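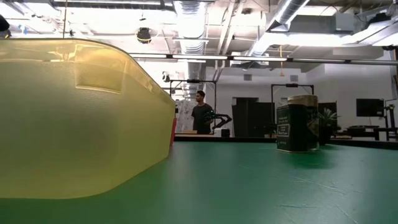 Notes - the chorus talk, 22/07/2003

Start w/ the question. Who is the chorus talking to? Wait. Let them sit in it.

Then: most people read a Greek play and skip the odes. Did it myself for years. Looks like filler on the page - strophe, antistrophe, names of gods you have to look up. Read one out loud. Antigone, "many wonders". Slow. Don't do the voice.

Point 1. They're residents. They live in the city, they have to stay after the royals are dead. Thebes next morning - who sweeps up?

Point 2. They get it wrong. A lot. The old men side with Creon until it's too late, then they say they always knew. People laugh here usually, give them room.

Medea - the women KNOW, and promise to keep quiet. Ask the room if that makes them guilty. Take 5 minutes on this, no more, last time in April it ate the whole second half.

Staging bit. Jedeck production, 24 in the chorus, all speaking together, couldn't follow a word past row three. Versus Kakix - cut it down to one woman on a chair. Clear as anything but teh crowd is gone and you miss it. I liked the first better, say so.

SKIP if short on time: masks, the dancing, how little we know about the music.

Translation handout - two versions of the same ode, side by side. 80 copies, at the Fastance desk, remind them at the break. The second one rhymes. Dont apologize for it.

Back to the question. They're talking to us? To each other? Read last lines of Oedipus, count no man happy etc. Mention some scholars think those lines were added later

Questions. Repeat each one into the mike.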